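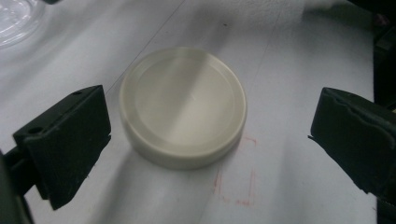 Cream lid between the open fingers, wrist view.

Cartwright gallery, 25 February 2025

We collected 537 hand-held gripper demonstrations at Furport to train a grasping policy on wrist images alone. Each object had 30 held-out trials with 3 random seeds. Opaque parts reached stable success early - clear ones lagged until depth input was dropped.
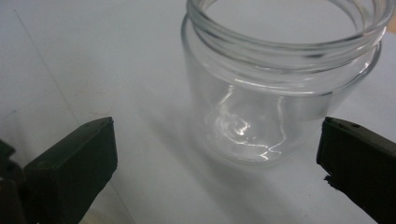

Grirkemance asks whether the policy was also tested with the finger pads swapped for new ones. It was not; that comparison is planned for November at Cinitley.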